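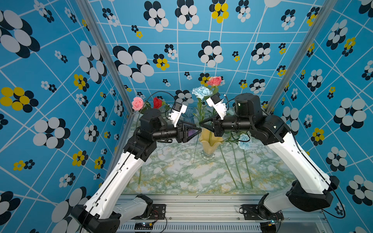 Looking after Dorus

It has been a busy June for the flower cell, and I've been the one with the hex keys, so the newsletter job falls to me this month. For anyone new at Weltirau: Dorus is our two-armed cell, the one with the blue flowery wallpaper and the marble-pattern table, and it spends its days picking up artificial roses and carnations and putting them into vases (and, on a bad morning, next to them).

Most of the work was dull but overdue. I went round every screw on the two black mounting plates with a torque driver, and found the right-hand one had crept a little. You'd never spot it by looking, but the arm was coming down a touch off target on thin stems and I'd been blaming the software for a fortnight! Then came the cables. The run down the outside of each arm gets tugged every time the elbow folds, so I gave both a bit more slack and re-routed the left one so it can't rub on the joint.

After that I redid the wrist camera calibration. Both cameras got 28 poses, arms parked between each one, and I saved the old file in case mine turned out worse. It didn't. Next job was the gripper check: lay a few stems side by side on the table, bare ends towards the arm, bring the open fingers down and see whether the middle stem lands in the gap. If it sits off to one side, the wrist offset wants another go.

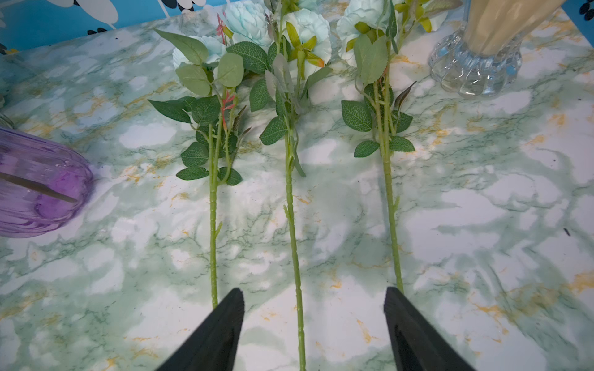
Safta Coman thinks I'm too fussy about the offset and would sooner see the finger pads changed more often, as worn pads let a stem roll even when the approach is spot on. Fair point. We had been swapping them whenever somebody complained, so from now on they get changed every 3,000 grasps, and the count goes in the log by the door. Please do write it down — I can't work it out afterwards from the crumbs.

With the pads sorted I did a slow run with both arms working towards the centre, quarter speed, hand on the stop button, full set of flowers and vases out. I like having the clutter in for this one. An empty table tells you very little about whether a bouquet at the back is going to catch an elbow.
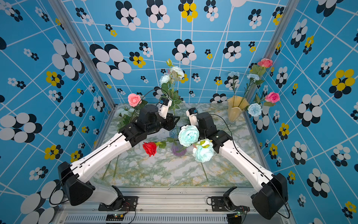
Before you use it

Home both arms before you reset the flowers, and keep the vent along the front rail clear of leaves and bits of stem. If the left gripper makes a clicking noise on closing, stop and come and find me or Yolanda Cuadros. The spare pads from Seltis are in the top drawer, next to the driver, which I would very much like back in its case when you've finished with it.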